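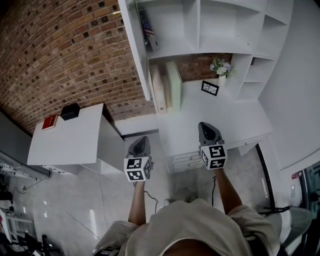 The owner of the Temba, a 17-room guest house on the wrong side of the Ulholm ferry ramp, would like it known that she did not set out to collect other people's books. She set out to rent beds. The books came with the guests and then the guests went home.

"They leave them in the bedside drawer, as though they're doing me a favour," she says, pouring tea the colour of a fence. "Sometimes there's a note. 'Enjoyed this, thought you might.' I did not. It was 600 pages about a lighthouse."

When she finally took stock in June, the tally stood at 2,607, a figure she delivers in the voice other people keep for dental quotes. The linen cupboard went first, then the ironing room. The linen now lives in her car.

I ask what people leave behind most.

"Thrillers with the last chapter swollen from the bath. Diet books, always in the bin, which tells you how the buffet went. And one novel, The Undeo Inheritance. I've got 40 copies of it. I've never met a person who finished it."

Has she tried?

"Twice. There's a horse in it."

Throwing them out has been raised, mainly by her sister. She tried it once, with a box of old tax guides, and got as far as the skip before turning around. "I felt like I was drowning kittens. Very dull kittens."

So the plan now is to give them away. The back parlour will open as a free library on 29th August, with no cards, no fines and no due dates. You take a book and you don't bring it back. She is firm on this second point and would like it printed in a larger size than the rest.

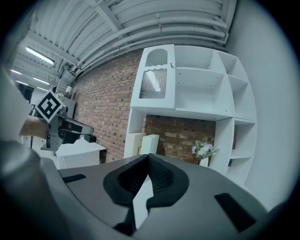
The Hakine system

Sorting has taken up most of the winter. A retired teacher from Hakine offered to catalogue the lot by subject and lasted until the cookbooks, where there was a disagreement about whether microwaving counts.

The owner has since brought in her own method, which is by how the thing smells. Sunscreen goes near the window. Cigarettes go in the hall. "You laugh, but you'd be surprised how well it works. All the romances ended up together."

Her favourite arrived by post, 93 days after the guest who sent it had checked out. He'd taken it home by mistake and felt bad about it - a bird guide, with a pressed fern at the page for plovers.

"It wasn't even mine," she says. "Somebody else had left it. I wrote and thanked him anyway, and he's booked again for spring. I've told him to travel light."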